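Ticket 241 -- wrist view comes in upside down, washes out in the middle
Project: Sullix (student pick-and-place team, Doherty lab)
Opened: April
Status: open, workaround in place
Priority: was high, now medium

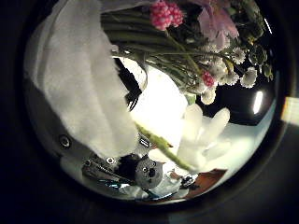

Wrist view, flowers and koala setup, no flip applied.

Problem
Wrist feed is inverted on the Sullix arm. Picks go the wrong way on anything that isn't dead center. Koala is the target, the planner thinks it should reach up for it. Also a blown-out patch mid view, between the white fleece and the stems. Detector loses the edge of the fleece there.

Expected
Right side up feed, same as last semester. Target box on the koala, stable for the whole approach.

Steps to reproduce
1. Power up arm, wait for homing.
2. Start Tistiteo viewer, wrist feed only.
3. Lay out the soft items and the bouquet, lamps on.
4. Run approach_slow.
5. Watch the target box.

Log

9:40 -- Feed upside down right from boot. Restarted viewer, same. Restarted arm, same.

9:55 -- Checked the Tistiteo config. flip_v is set to false. Changed to true, saved, restarted. Back to false after restart. So somthing is writing over it.

10:10 -- Found it, or part of it. The startup script copies the default config over ours every time. Commented out that line. flip_v stays true now. Viewer is right side up.

10:15 -- Planner still wrong though. It reads the raw stream, not the viewer's. So flipping in the viewer only fixes it for us looking at it. Put the line back in case someone else's setup needs it, will sort out later.

10:30 -- Put the rotate in the planner node instead. 180, not just vertical flip, otherwise left and right are swapped. Did it wrong the first time and the arm went for the bouquet. Stopped it by hand, e-stop works fine.

10:50 -- 180 rotate in, planner direction OK. 12 slow approaches, gripper open, no closing. Direction right on all 12. Box on the koala jumps when the black fuzzy thing next to it gets close, see below.

11:20 -- Exposure. Auto exposure was on, seems to be metering off the dark background behind the daisies. Turned auto off, fixed value 2000. Better, fleece has an edge again. Center still hot but usable.

11:35 -- Tried with one lamp moved back. Helps more than the exposure did tbh. Marked the lamp position on the floor with tape, please dont move it.

11:50 -- Fisheye correction: not applied at all. The Ustetti calibration file is loaded but for the wrong resolution, so it gets skipped with no warning. Stems look more bent than they should and the distances near the rim are junk. Need to redo calibration at the current resolution. Checkerboard is in the Doherty cabinet, second shelf.

12:05 -- Target box. Detector merges the koala and the black item to its left in the raw view, both soft, both close together. Raised the confidence threshold, no merge but then it drops the koala every few frames. Put threshold back.

12:20 -- Out of time, next group has the bench. Saved logs under the ticket number.

Workaround for now
-- rotate 180 in planner node (branch: wrist-rotate)
-- auto exposure OFF, fixed 2000
-- lamp on the tape mark
-- keep targets near the center of view until calibration is redone
-- approach_slow only, no fast mode

Still to do
-- recalibrate with the Ustetti tool, right resolution this time
-- make the calibration loader complain when it skips a file
-- fix startup script so it stops overwriting config
-- more training shots of the koala next to dark stuff, different angles
-- decide if the bouquet stays in the practice layout. Stems confuse the depth estimate, but the demo table will have clutter too so prob yes

Notes for whoever picks this up
Dont do the flip in both places, you end up back where you started. If the box jumps to the fleece, check the lamp first, then exposure. Viewer will still look upside down, thats expected until the script gets fixed. The feed in the viewer and what the planner sees are two differnt things, I lost half the morning on that.

Update, 4:15
Pulled the branch onto the second laptop, works the same there. Had to reinstall Tistiteo first, old version doesnt know the fixed exposure setting and just ignores it. Calibration not started. Leaving ticket open.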